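Wartung beginnt an der Tischkante
Ein Plädoyer für langweilige Zellen
Von Lalit Rana

Wer einen kleinen Greifarm betreibt, redet gern über Software. Fällt die Trefferquote, wird nachtrainiert oder die Regelung angefasst. Ich halte diese Reihenfolge für falsch. In der Werkstatt von Sastbridge haben wir seit Oktober 14 Störungen an Tischzellen mit gedruckten Armen protokolliert. In 8 Fällen lag die Ursache an der Befestigung, an der Unterlage oder an einem Kabel, in 2 Fällen am Programm. Der Rest blieb ungeklärt.

Das ist keine Statistik, auf die man ein Lehrbuch stützt. Für eine Wartungsreihenfolge genügt sie mir.

Zuerst die Klemmung. Ein Arm, dessen Basis an der Tischkante sitzt, überträgt jedes Spiel im Fuß verstärkt auf die Greiferspitze. Sosina Woldegiorgis zieht die Klemme vor jeder Schicht nach und setzt einen Bleistiftstrich am Gehäuserand. Verschiebt sich der Strich, wird neu referenziert, vorher nicht.

Dann die Unterlage. Papier auf Holz ist billig, matt und in einer Minute ersetzt. Es wandert allerdings, und an einem Stoß zwischen zwei Bögen kann ein Finger hängen bleiben. Der Ausschnitt über dem Ablagefach muss mit dem Fachrand fluchten, sonst setzt das Werkstück auf Papier statt auf Luft auf.

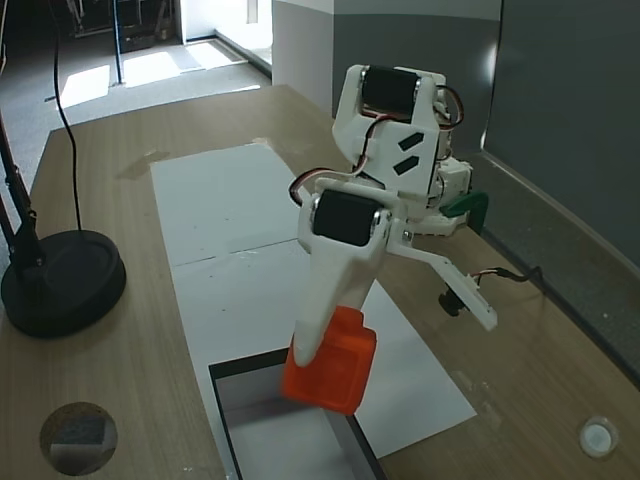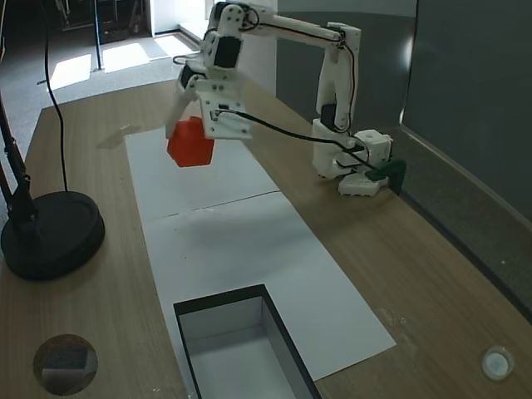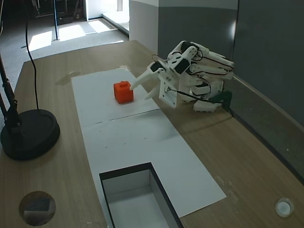

Weißer Druckarm, Würfel, Papierbahn mit Ablageöffnung.

Kabel und Servos

Der zweite Posten sind die Leitungen. Freie Schlaufen zwischen den Gelenken sind zulässig, solange sie in keiner Endlage spannen. Ich fahre jedes Gelenk stromlos von Hand durch und beobachte dabei nur die Stecker. Emiliano Orozco hält Kabelbinder an jedem Segment für Pflicht; nach meiner Erfahrung verlagern sie den Bruch lediglich an die nächste Kante. Servohörner werden nachgezogen, gedruckte Halter an den Schraublöchern auf Risse geprüft. Ein gerissener Halter wird getauscht. Kleben ist keine Reparatur.

Der Einwand aus Valitz lautet, das koste zu viel Zeit. Dinesh Kandpal hat dort für einen Arm 1658 Zyklen ohne Eingriff gemeldet und leitet daraus ab, die tägliche Kontrolle sei überflüssig. Die Zahl bezweifle ich nicht. Sie sagt nur nichts über den Zustand der Klemme beim letzten Zyklus, denn gemessen wurde er nicht.

Mein Vorschlag bleibt: Klemme, Unterlage, Kabel, Halter, danach erst das Protokoll der Steuerung. Wer davon abweicht, soll es ins Wartungsbuch schreiben, mit Kürzel.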